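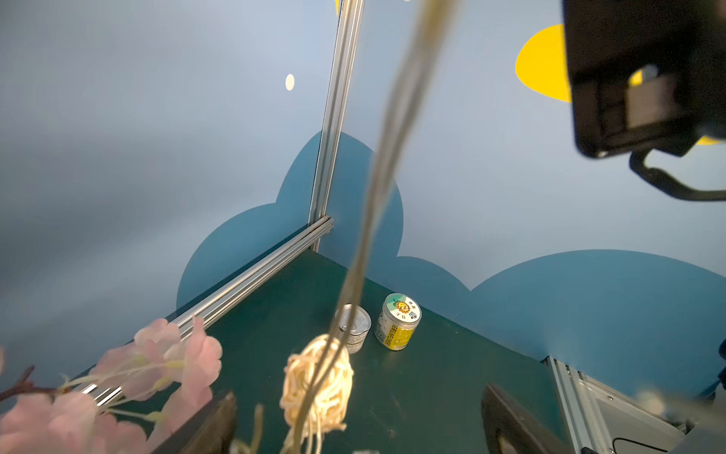

Speaker notes - what we learned from our open day

Reading time: 2 min

Search this site Search Clear

Hi everybody, thanks for having me. I'm Natalia Solís and I run the visitor days at Grestow. (Wait for people to sit. Water is on the left.)

So, open days. The first one we did had bare walls and gray blocks, and people stayed just long enough to be polite. In February Bo-ram Seo said let's paint the thing like a sky - clouds, stars, the lot - and put stuff in there that people have at home. Cans, noodles, flowers. I thought it was a bit much and I was so wrong! We had 197 visitors, and the kids went straight to the clouds.

Ask the room: who here has tried to pick up noodles with tongs? Same problem. A can keeps its shape when you grab it, and anything stringy swings and slides all over the place. Visitors get that right away, so start with the stringy things and save your slides for later (I had 38 slides, please don't do that).

Now the two-arm part. Deepak Rawat gave a demo slot every 13 minutes and talked the whole way through it, which I really recommend - a quiet demo feels twice as long. The tree and the cherry blossom went in for this one, with fairy lights wound around the tree.

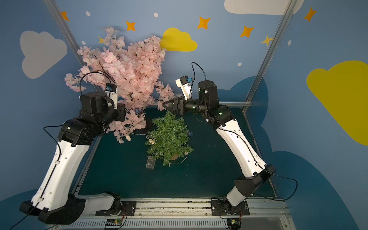
Deepak's trick was asking people to guess which arm would move next before he started. They'd argue about it with total strangers! Padmavathi Reddy stood at the back with the sign-up sheet and got six schools from that crowd alone.

Two things I'd change. Put the step stool out early for the little ones. And keep the talking spot away from the door, it got loud.

(If there's time, tell the Hofstetter parking story. If not, go straight to questions and hand the mic to Houda.)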